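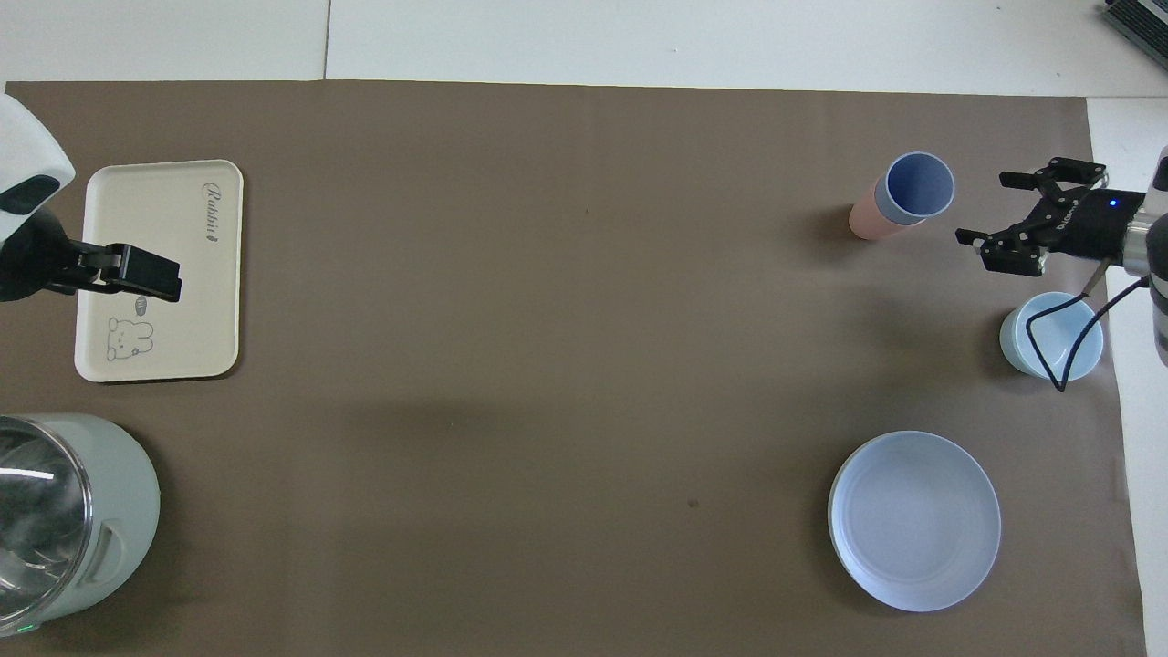 Tea point and crockery table: inspection checklist with comments
Site: Grundutley, ground floor
Form kept by: Sturus facilities desk
Inspected: Thursday, before the 10.30 break

Mark each line Yes, No or N/A. Write a comment for every No. Comments from the last round stay on the form until the item is closed.

1. KETTLE

1.1 Kettle stands on its base, level, with the lid closed. Yes
1.2 Lid free of cracks and chips. Yes
1.3 Limescale below the marked limit. No
Comment: Scale at the bottom again. Descaled in November and already back. Ask Delić for the sachets, the liquid kind left a smell for two days.
1.4 Flex and plug undamaged, test label in date. Yes
Comment: Asset number 686. Label is under the base, so lift it to read.
1.5 Kettle kept clear of where people reach across for cups. No
Comment: Still too near the tray. Move it further along and leave a hand's width at least. Carried over from the last round.
1.6 Not filled above the maximum line. Yes

2. TABLE AND COVERING

2.1 Table steady, feet locked. Yes
2.2 Brown covering lies flat, no curled edges or folds that could tip a cup. Yes
2.3 Covering clean. No
Comment: Small dark spot near the round plate. Wipe it or change the covering if it won't come off.
2.4 Cables kept off cups and plates. No
Comment: A cable was lying over the top of the light blue cup. Clip it back. Anything a cable has touched goes to the wash.

3. CUPS, PLATES AND TRAY

3.1 Cups upright when not in use. No
Comment: The two-tone one, blue inside and pinkish outside, was on its side. Stood up and checked, no split in the rim.
3.2 Plates stacked by size, stack stable. Yes
3.3 Bowl free of cracks. Yes
3.4 Tray has a raised rim and sits flat. Yes
Comment: The cream one with "Rabbit" on it. Print not lifting. If it starts to flake, take the tray out of use.
3.5 Cups go on the tray before being carried. Yes
Comment: Put them down in the middle of the tray. Two at a time is enough.
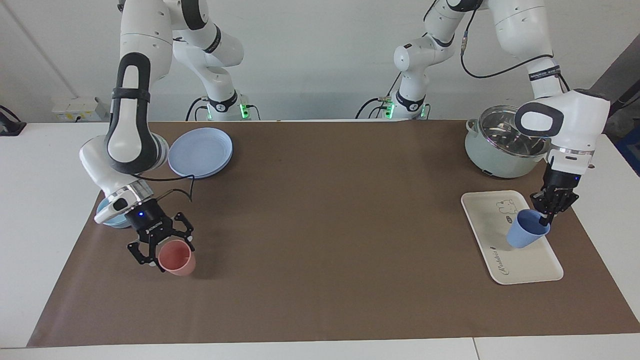

Item 3: cups, stacked plates and tray at the table.

3.6 Plastic cups used for cold drinks only, unless marked for hot. No
Comment: No marking found on the blue or the pink. The Grurkholm order sheet gives 95 degrees for the mugs but says nothing about these. Treat as cold only until we hear back.

4. WASHING AND STORAGE

4.1 Crockery washed after the break and dried before stacking. Yes
4.2 Spare stock counted. Yes
Comment: 26 cups in the cupboard. Plates not counted this time, the box was taped shut.
4.3 Paper towels in stock. Yes
Comment: One pack of 200 opened, one sealed.
4.4 Washing-up liquid stored below worktop height. Yes

5. FLOOR AND ACCESS

5.1 Floor dry on both sides of the table. Yes
5.2 Route from sink to table clear. Yes
5.3 Wet floor sign within reach. No
Comment: It was in the corridor by the lift. Brought back.

OPEN ITEMS
1.3 Descale. Before next round.
1.5 Move kettle. Same day.
2.3 Clean or replace covering. Same day.
2.4 Clip cable. Same day.
3.6 Query with Grurkholm. No date yet.

Result: may stay in use. Recheck 1.5 and 2.4 before the afternoon break.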